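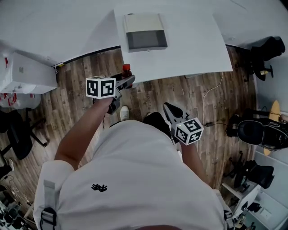 At the white table, a gripper in each hand.

FOR IMMEDIATE RELEASE

Pevum Open Returns in December With More Courts, Fewer Excuses

PEVUM – The Pevum Open, the indoor hard court tournament that last year finished its final at ten past one in the morning in front of a crowd you could have fitted into a minibus, will be back in December with a bigger draw, an earlier start and a firm promise about bedtime.

The singles champion from two seasons ago, Mihret Belay, has confirmed her entry. Belay has been out for 13 months with a wrist injury and comes back ranked 151, a number she says she has stopped looking up before breakfast.

"I was told to be patient, so I was patient for a week and then annoying for a year," said Belay. "My forehand is fine. My serve is fine on Thursdays. I'd like to win a round before anybody uses the word comeback."

She will play as a wild card, and the draw being what it is, could meet top seed Woldegiorgis as early as the second round. The two have met five times. Woldegiorgis leads 3-2 and has been gracious about it in public.

Qualifying will be played at the Plolosa Tennis Center, where the roof was replaced over the summer and is now expected to keep rain on the outside. The main draw stays at the Tranura Arena. 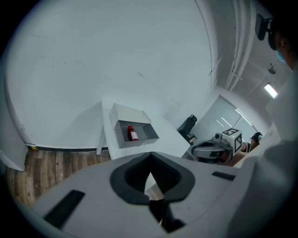
Evening sessions at the arena will begin at 5 p.m., two hours earlier than last year, and no match will be sent on court after 10:30. Players asked for the change in writing. So did the arena's neighbors, at greater length.

The main draw grows from 24 players to 30, with the top two seeds receiving first-round byes. Doubles will use a match tiebreak in place of a third set, a decision that pleased the doubles players a good deal less than it pleased the people drawing up the schedule.

Practice courts at Plolosa will be open to the public on all qualifying days, free of charge. Spectators are asked to stay in their seats during points and to save coaching advice for the drive home.

Tickets go on sale Thursday at 9 a.m. from the Tranura Arena box office. Day passes for the main draw cover both the afternoon and evening sessions. Children under 13 get in free with a paying adult.

Media accreditation requests should be sent to the Pevum Open press office before the qualifying draw is made. Parking for media is limited, and last year's passes will not work.

###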